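Star fruit ripeness for slicing
Forum > Kitchen > Fruit

moreira_e
6 Dec 2018
Mine are bright yellow with a patch of green left along one ridge. Slice now or leave on the counter? They go on a plate for guests, raw, no sugar. 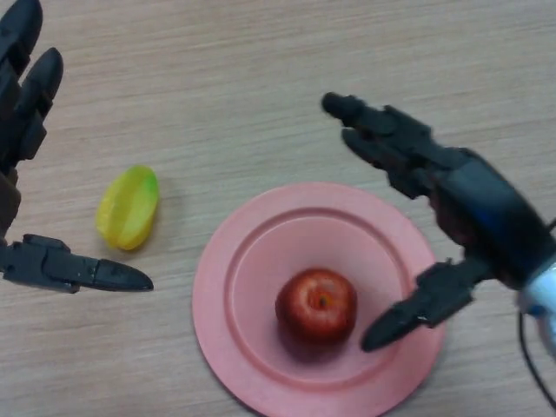

I would cut crosswise at 5 mm and trim the ridge edges first. Seeds out with the knife tip.

Drenach
Slice now. Some green on a ridge is normal. Full yellow with brown edges is softer and sweeter but the slices tear.

afonso.v
Disagree. Leave it 2 days at room temperature. Green areas are noticeably more sour, and he said no sugar.

Drenach
Two days and the ridges brown. You trim more than you gain.

afonso.v
Trimming is a millimeter per ridge. Use a peeler.

pultura18
Either works. Chill before cutting, not after. Plastic plate is fine, the juice won't hurt it.

moreira_e
Will cut one today and hold the rest. Thanks.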